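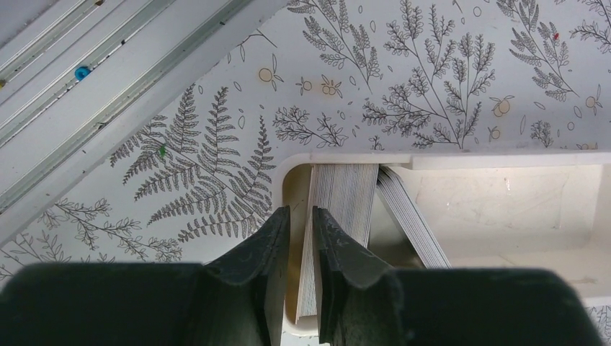

工单 2000-19 打印队列卡住,纸盒二报“尺寸不符”
提交人:Golshifteh Daneshvar
处理人:Fereshteh Kermani
部门:Mestis 翻译事务所,二楼文印室
状态:处理中,等待用户再观察

问题描述(Golshifteh)

您好。先说明一下,中文不是我的母语,如果有写得不清楚的地方,请您直接问我。

我们文印室的 Ondard 打印机从昨天下午开始不正常。我从电脑发送文件,选择纸盒二,机器面板显示“纸盒二尺寸不符,请装入 A4”。可是纸盒二里面装的就是 A4。我按“继续”以后,它会打印一页,然后又停下来,显示同样的话。如果我选择纸盒一,就没有这个问题,但是纸盒一只能装 50 张,我们每天要打印很长的合同,所以不方便。

我已经做过的事情:
关机,等五分钟,再开机。没有变化。
把纸全部拿出来,重新整理,再放进去。没有变化。
换了一包新的纸。第一份文件打印正常,第二份又停了。
删除电脑里的打印队列。队列里有一个文件删不掉,一直显示“正在删除”。

我不知道那个删不掉的文件和纸盒的问题是不是同一个问题。所以我写在一张工单里,如果应该分开写,请告诉我。

回复一(Fereshteh)

Golshifteh 您好,写得很清楚。两个问题先放在一起处理。

请先看队列。在您的电脑上打开“服务”,找到打印后台处理程序,停止它,然后清空打印文件夹,再启动。如果没有权限,请告诉我,我从这边远程做。

然后请看纸盒二:
一、纸盒里面有两个蓝色的挡板,一个在侧面,一个在后面。请确认后面的挡板推到了纸边,并且听到“咔”的一声。
二、在机器面板上进入“纸张设置”,看纸盒二登记的是什么尺寸、什么类型。
三、请打印一张配置页,从纸盒一打印就可以,把上面的固件版本和错误记录写给我。

回复二(Golshifteh)

谢谢您的快速回答。

队列:我没有权限,请您帮我做。

挡板:侧面的挡板是紧的。后面的挡板看起来也在 A4 的位置,但是我没有听到声音。我推了三次,都没有声音。用手轻轻一碰,它会向后走一点点。

纸张设置:纸盒二登记的是“自动检测”,类型是“普通纸”。纸盒一登记的是“A4”,类型也是“普通纸”。我觉得这个区别可能重要,但是我没有改,怕改错。

配置页:固件是 1.12,错误记录里有很多行,最近的几行都是代码 112,部件名称写的是“Lo 传感器”。我不明白 Lo 是什么意思,也许是“低”的缩写?

回复三(Fereshteh)

队列已经清空了。删不掉的那个文件是一份很大的扫描件,状态损坏,请原来的同事重新发送。发送的时候请选 Deneck 驱动,不要选旧的通用驱动,旧的那个在列表里还能看到,我会另外删除。

关于 Lo:不是“低”,是供应商给下层纸盒传感器组起的名字。代码 112 的意思是,传感器读到的纸张长度和任务要求的长度不一样。您说后挡板会向后走,这个和 112 对得上。纸往后滑几毫米,机器在“自动检测”的时候就认为这不是 A4。

请您这样试:
一、把纸盒二整个拉出来,放在桌子上。
二、把后挡板拿下来。它下面有一个小的卡齿,看看有没有断,或者里面有没有碎纸。
三、装回去,推到 A4,听声音。
四、在“纸张设置”里把纸盒二从“自动检测”改成“A4”。这个可以放心改,以后随时能改回来。

回复四(Golshifteh)

我做完了,向您报告结果。

卡齿没有断。卡齿的槽里面有一小块折起来的纸,压得很硬,我用镊子取出来了。装回去以后有“咔”的声音,比我想的要大,挡板也不动了。

设置改成“A4”以后,我打印了一份 19 页的合同,没有停。然后我又打印了一份双面的,到中间停了一次,但是显示的不是“尺寸不符”,而是“请检查双面单元”。我打开后盖又关上,它就继续了。

请问这个新的提示要不要担心?另外,面板右上角还有一个黄色的小三角,按下去没有任何文字。

回复五(Fereshteh)

做得很好。尺寸的问题我先记为“已处理”,工单暂时不关。

双面单元的提示,只出现一次可以先不管,有时候是后盖没有完全关紧。如果再出现,请记下时间,还有是第几页,并且不要马上打开后盖,先给面板拍一张照片。

黄色三角应该是还没有确认的旧错误。请进入“维护”,选“错误记录”,再选“确认全部”。

回复六(Golshifteh)

黄色三角没有了,谢谢。

双面的提示今天上午 10:40 又出现一次,也是双面文件,第七页。照片已经放在附件里。这次我没有开后盖,等了两分钟,它自己没有恢复。现在大家先用单面打印。我下午四点以前都在文印室,您可以打内线找我。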